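Business > Automation > Equipment Planning

Print this article | E-mail this article

The pads went first. When Randi Brekke drew up her first equipment budget at Konumell, she put the hand-held grippers on one line and left it at that. By September she had added a second line for the rubbery lining on the fingers, and it has been in every version since.

Brekke plans purchases for a group that records people doing kitchen chores with hand-held grippers, so that robot arms can later be trained on the same motions. The tools cost $775 each under the quote she accepted from Fotmont. Replacement pads are sold in packs for $100.

"I asked what the grippers cost," she said. "I should have asked what they cost to keep running."

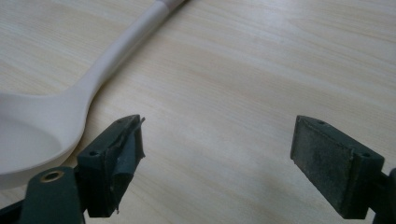 A torn pad on one gripper finger, next to a white plastic ladle.

Girish Bhatt, who handles maintenance, checks the pads every Friday and swaps any with ragged edges. He would like buyers to ask vendors three things before signing: how the pads come off, who stocks them, and how long an order takes. Konumell's first order sat with a distributor, Willgate, while two stations waited.

The stations are a budget item too. Each one needs a table, a stand or two, cables, and something to block out the rest of the room. Brekke sets aside $980 per station before any gripper is bought. Props come out of a separate allowance of $200, and she buys them at ordinary kitchen stores.

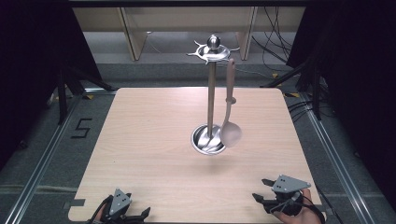

A table station with a utensil stand, a hanging ladle and two hand-held grippers.

Two-handed work means two grippers per table, and that is where early plans tend to fall short. Coralie Whitcombe, who reviewed the budget for the finance office, sent the first draft back over it – the plan had tables for everyone and tools for half of them. She also asked for a spare for each pair. Brekke agreed to one spare for the room and a larger stock of pads.

Cables were the other surprise. Bhatt now buys them longer than the drawings call for and keeps extras in a marked bin. He would spend less on tables, which hold up well, and more on anything that bends or rubs. 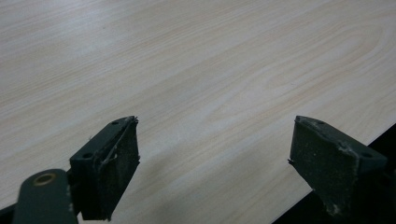

Should a small shop buy or lease its first grippers?

Lease if the work will end within the year and the vendor covers wear parts in the fee. Otherwise buy, and order the first pack of pads with the tools.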